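Home | About | Open Positions | News | Contact

Operator, Hand-Held Gripper Work (2 positions)
Pitby, Laundry and Linen Automation

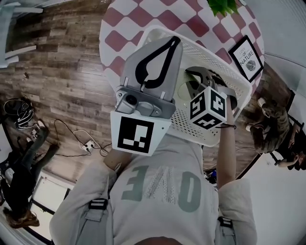
Pitby is hiring two people to join the team that teaches the Dumov folding line how to handle baskets, towels and loose garments. You would work with a gripper in each hand, doing ordinary household and laundry tasks over and over, in different rooms and with different objects. The recordings go to our software group at McKinnon Street, who use them to train the arms on the line.

The Dumov line started on the plant floor in July. Before that, all sorting and basket handling was done by hand by a crew of 58. The arms now take the first sort and the lifting of full baskets on one shift. Stain checks, mending, final folding and anything the arms drop or refuse still go to people. Six of the crew have moved to recording work and kept their grade and hours. These two positions are new and open to people from outside.

What the job involves

- Up to 180 short recordings per shift, with a break every hour
- Setting up tables and objects from a task sheet
- Marking failed attempts so they can be left out
- One afternoon a week on the plant floor, watching the arms and talking with the crew about what goes wrong

You will be on your feet much of the day. You need two steady hands and some patience. No technical background is required. Experience in a laundry, hotel or kitchen is a plus. Training takes two weeks and is paid.

Some of the plant crew have questions about what the arms mean for their own jobs, and you will hear them. Please send those to Dymphna Fitzgerald, floor supervisor, and don't try to answer them yourself.

To apply, send a short letter and the names of two past employers to Enda Cullinane, Pitby, Room 316, Grirnero Building. Applications close 24/07/2023.

Comments (3)

linttrap: Is the afternoon on the plant floor the same shift as the arms? I can only do mornings.

M. from sorting: I moved over in the first group. Wrists get tired the first week, then it's fine. I do miss the radio.

dee_k: Does the training pay match the regular rate?

Related openings
Linen Mender, Evening Shift
Maintenance Technician, Dumov Line
Delivery Driver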